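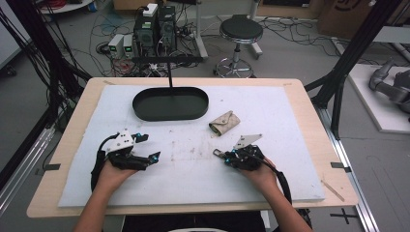 A small pouch with a pointed flap and a snap button, next to a black oval tray.

63 shares · 50 comments

Pouch (small bag)

A pouch is a small bag, usually made of leather, cloth or felt, in which a person carries coins, keys, tobacco or other small things. It is one of the oldest kinds of container, and it was in use long before clothes had sewn pockets.

Construction

The simplest pouch is a round piece of leather with a cord through holes near the border. When the cord is pulled, the leather closes. The flap pouch is made from one long piece, folded and sewn on two sides, with the remaining part left to cover the opening. The flap can be held by a loop, a button or a metal snap. Snaps are quick to open with one hand, but in thin leather they need a second layer behind them, otherwise the hole becomes wider with the years.

Regional types

In Gisescombe the market sellers wore a double pouch on the belt, with small coins in front and large coins behind. The Mimau pouch is longer and has no flap — the top is rolled three times and tied. Kalevi Kiiskinen, who studied both types, believed that the rolled form came from fishing people, who wanted to keep their tinder dry. Osamu Matsuda did not agree and considered it an inland form. The museum in Trurkadstead keeps 640 pouches, of which 70 are on display.

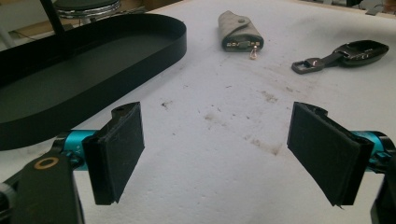

What is the difference between a pouch and a purse?
A purse is made mainly for money, while a pouch can hold any small object. In older texts the two words are often mixed.

Care

Leather pouches should be stored open and lightly filled with paper. Felt ones are brushed, not washed.

Last updated: November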